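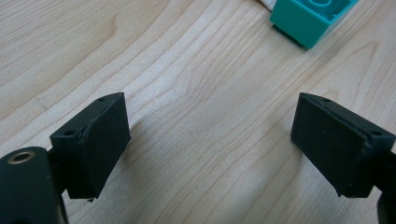
Huiling Zou asked after the last club session whether the open position has to be set again every time the fingers come off. It does. The zero shifts a little with each remount, and the Wutport controller keeps the old value until it is overwritten.

Setting the open position

1. Power down. Check that both screws in each finger are snug. Do not overtighten; the threads strip.

2. Power up and hold the tool over a bare patch of tabletop, fingers pointing down, clear of any bricks.

3. In the Remura menu choose Calibrate, then Open. Enter 900 and press Set. The fingers should stop without buzzing. If they buzz, lower the value by 20 and try again.

4. Choose Close. Let the pads meet and read the load. Anything above 27 means one finger is seated crooked. Go back to step 1.

5. Save to slot 4. The other slots belong to the Haslinger teams.

First pick

Put one building block on the table at an angle to the fingers. Turn your wrist until the pads are parallel to two of its sides, then lower and close. Skip the button on the handle for this; use the menu, slow speed.

Write the final open value on the team sheet with your initials. Marlies Wyss has spare screws.

Last changed September 26, 2018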